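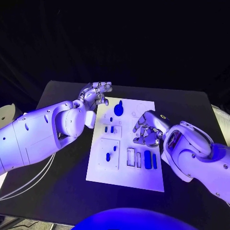 November 2024, and I have spent most of it being outwitted by a toy.

The cell is simple enough on paper. Two arms, a dark table, a black curtain so the head camera has less to get excited about, and a white board of slots and blue pegs that any toddler would have finished before elevenses. Angharad Hughes built the thing up at Ukau in February and left me three pages of notes, the last of which just says "be patient with the left wrist". I have been as patient as I get.

## Setting the board down

Everything hangs on where the board sits. Shift it by a couple of millimetres and the hands go off and grasp confidently at thin air. I used to line it up by eye, which worked until I sneezed.

Stellan Dahlgren's method is duller and better:

- Home both arms, then bring the hands in over the board with the speed turned right down.
- Check the fingertips against the pegs by eye, left hand first.
- Nudge the board. Never nudge the arm. (I have nudged the arm.)
- Save the pose under a new name, so that when it's wrong you can go back to the one that was slightly less wrong.

I'm on pose 143. The round knob is usually where I check the right hand, as it's big and blue and forgiving. 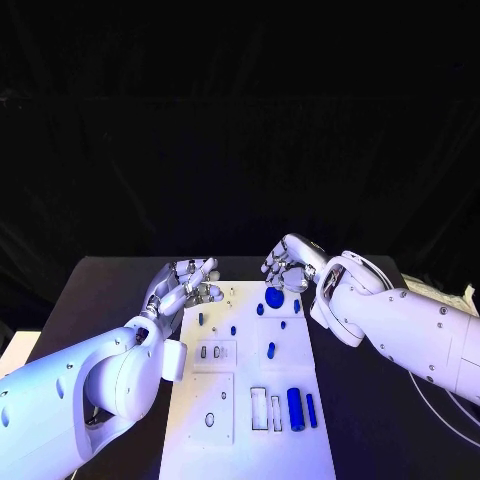
## The wrist, again

The left wrist drifts once it's been running a while. I had the cover off twice last week, reseated a connector that looked fine, and put it back feeling I'd achieved something. It then managed 100 cycles before sulking, a personal best for both of us.

A replacement cable is coming from Conneely, who have promised it three times. Until then I re-home the arm at lunch and again at tea, and keep my sleeves out of the way of the fingers.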